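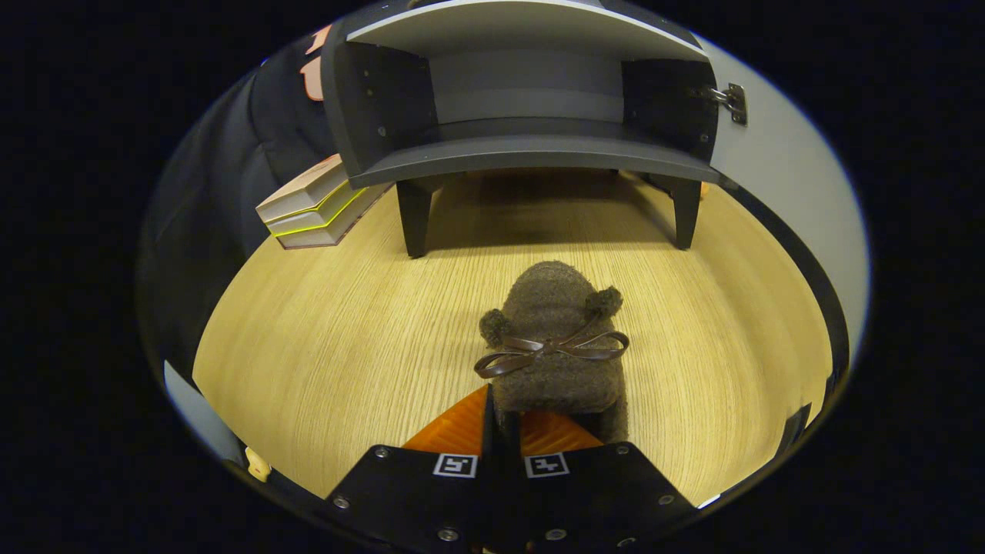

3 min read

Chicken pot pie for the in-laws, help!

gorndale_girl
14 April 2010

Hi all! My husband's parents are coming Sunday-dinner style (all six of them, counting the cousins) and I want to do the pot pie from the MacKinnon church cookbook, the one with the blue cover. It says "bake in a moderate oven until done" and that's the whole instruction. How long would you give it? I've only ever made the frozen kind, so please be gentle with me.

Syafiqah Nair
Oh, how sweet of you to cook for them! I make that one every July when my sister visits, silly as it is to run the oven then. I do 60 minutes at 375 with foil over the edges for the first half, and I let it sit a good while before cutting or the gravy runs all over.

plendov
I have to disagree with Syafiqah, much as I love her biscuits. An hour dries out the chicken if it went in already cooked. Forty minutes at 400, no foil.
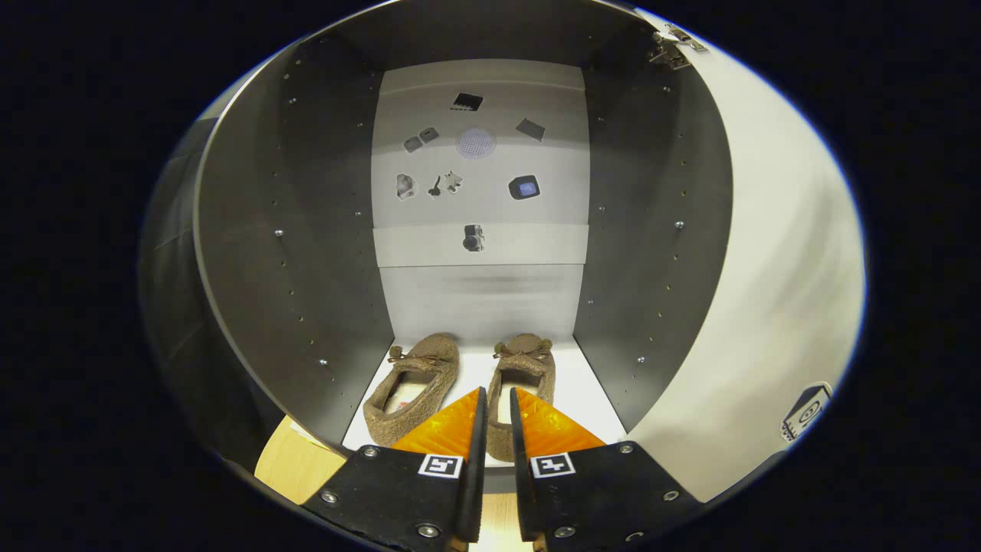 Page 2 of 3

Syafiqah Nair
Well, my filling goes in cold from the fridge, dear, so maybe we're both right. At 400 my crust gets too dark for my taste, but my oven is older than my kids.

stavau
Has anybody tried it with a biscuit top? My grandmother never rolled a crust in her life and we all cleaned our plates. Also add more thyme than it says, the book is stingy with it.

plendov
Biscuits on top is a cobbler, stavau. A tasty one, but a cobbler.

gorndale_girl
You're all so kind! I think I'll go with cold filling and Syafiqah's hour, and peek at forty minutes just in case. Can I make the crust the night before?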